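Re-lubricating a bathroom exhaust fan, part two

May 19, 2022

The Suvitz fan over the shower had been getting louder since last winter. In the first post I covered taking the grille down and getting the motor plate out of the housing. With the plate on the bench, the noise was easy to place. The shaft had side play at the lower bearing, and the felt ring that holds the oil had gone hard.

The bearing is a plain bronze sleeve, not sealed. Sleeve bearings of this type run on a thin film of oil drawn from the felt. When the felt dries out, the film breaks down, the shaft touches the sleeve at low speed, and the fan starts to growl for the first few seconds after it is switched on. Mine growled for 13 seconds before it settled. By the end it did not settle at all.

I cleaned the shaft with mineral spirits and a strip of cotton, working it back and forth until the cotton came away gray and then clean. The old oil had turned to varnish near the retaining clip. A plastic scraper took most of it off. Do not use sandpaper on the shaft. The finish matters more than the color.
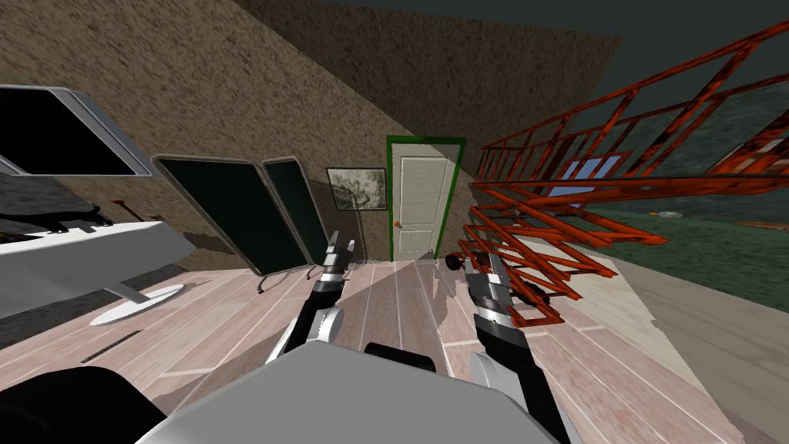
For oil I used Ferkine light turbine oil, which comes in a small bottle with a long spout. General household oil will work for a few weeks and then gum up, and I have made that mistake on a desk fan. I put four drops on each felt, turned the rotor by hand, waited 30 minutes, and added two more. The felt should look dark all the way through. If oil runs down the shaft, there is too much, and it will end up on the ceiling.

The impeller was the other half of the problem. Lint had packed onto the inside faces of the blades on one side only, which puts the wheel out of balance. Warm water and dish soap took it off with an old toothbrush. I let the wheel dry overnight before pushing it back on the shaft. The set screw goes on the flat. It is possible to tighten it against the round side, and it will hold just long enough for you to get off the ladder.

I measured the current before and after with a Pakzad clamp meter and a short split cord. Before cleaning, the motor drew 36 watts at steady speed. After, it drew 30. The rating on the plate is also 30, so I take that as a sign the drag is gone. The meter is not a lab instrument, and at this load I would not trust the last digit.

Noise is harder to put a number on. With the bathroom door closed, I can no longer hear the fan from the hall. There is still a faint tick at shutdown, which I think is the backdraft flap dropping onto its stop. A strip of thin foam on the edge would probably fix it. I have not done that yet.

Jarkness still lists the replacement motor as part 399, in case the sleeve is too worn to save. Check the rotation before ordering, as the arrow is on the back of the plate and cannot be read with the fan installed.

Next I want to look at the duct run, which has a low spot over the closet where water collects in cold weather.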